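Residents' Handbook > Shared Lounges > Sofas, Pillows and Remote Controls

Shared Lounge Furniture: Frequently Asked Questions

Reading time: 4 minutes

The following answers apply to the furnished lounges at Cesach House and Mwaipopo House. They cover the sofas, the throw pillows and the small items kept with them. Residents of Vakunine Court should consult their own handbook, as the furniture there is leased under separate terms.

Which items belong to the lounge?

Each lounge inventory lists the sofa, its seat and back cushions, the throw pillows and the remote controls. The inventory is posted inside the door of the supply closet on every floor. Items brought from a resident's own apartment are not covered by it and should be taken back at the end of the evening.

Where should the remote controls be left?

Remote controls may be left on the seat cushion or on the armrest, provided they are in plain view. They should not be placed under the pillows or pushed into the gap behind the seat. Most remotes reported missing are later found in one of these two places, and residents are asked to check both before filing a report.

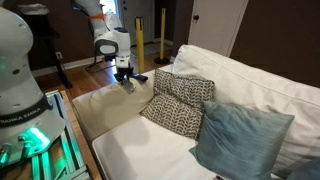

A replacement remote is ordered only after the item has been missing for 4 days. The lounge may still be used during that time, and the television can be operated from the buttons on its lower edge.

May I take a remote control to another lounge?

No. The remotes are paired with the television in their own lounge and will not operate a different one. A remote found in the wrong lounge should be handed in at the front desk, which is open until 9 p.m.

What if the remote stops responding?

Please replace the batteries first. Spare batteries are available at the front desk at no charge. If the remote still does not respond, leave it at the desk with a note giving the lounge number. Residents should not open the casing beyond the battery cover.

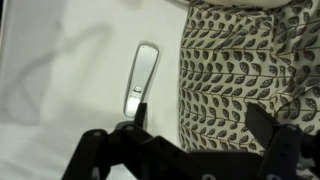 Remotes may be wiped with a dry cloth. Spray cleaners must not be applied to them directly. A cloth that is very slightly damp may be used on the buttons once the batteries have been removed.

How should the throw pillows be arranged?

Pillows should stand upright against the back of the sofa. The patterned pillow is normally placed next to the armrest, with the plain blue one beside it. Residents are free to move them while using the lounge and are asked to return them afterward. Pillows should not be used as floor seating.

Can the pillow covers be washed?

Yes, but only by the housekeeping service. The covers are collected in October and again in April. If a cover is soiled between collections, leave the pillow in the supply closet and complete a Nomness care slip. Please do not wash covers in the residents' laundry room, where the dryers run too hot for them.

What should I do about a spill on the white upholstery?

Blot the spill at once with a clean white cloth, working from the outside toward the center. Do not rub, and do not use bleach or colored paper towels. Report the spill the same day, even if no mark can be seen. The upholstery cleaner requires the area to be left alone for 30 minutes before treatment begins.

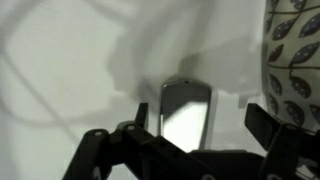 Marks on the armrests are treated in the same way. Armrests receive more wear than any other part of the sofa, and residents are asked to keep food and open drinks off them.

Is there a charge for damage?

Ordinary wear is not charged. A cleaning fee applies where a stain was not reported and requires professional treatment. The fee for a full sofa cleaning is $195. Burns, cuts and broken frames are assessed individually, and the resident concerned receives a written estimate before any amount is billed.

May the sofa be moved?

The sofa should remain where it is. It weighs nearly 200 pounds, and dragging it will scratch the floor. Requests to rearrange a lounge for an event must reach the front desk one week ahead.
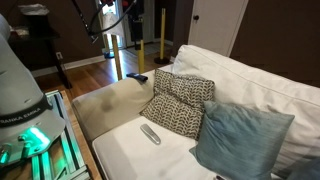

Lounge sofa with throw pillows and a remote control on the seat cushion.

Who checks the lounges?

Housekeeping staff inspect each lounge every morning before 10 a.m. Cushions are straightened, remotes are returned to the sofa and any damage is entered in the floor log. Personal belongings found during the inspection are kept at the front desk until the end of the month.

Was this page shared with you? 12 shares | 3 comments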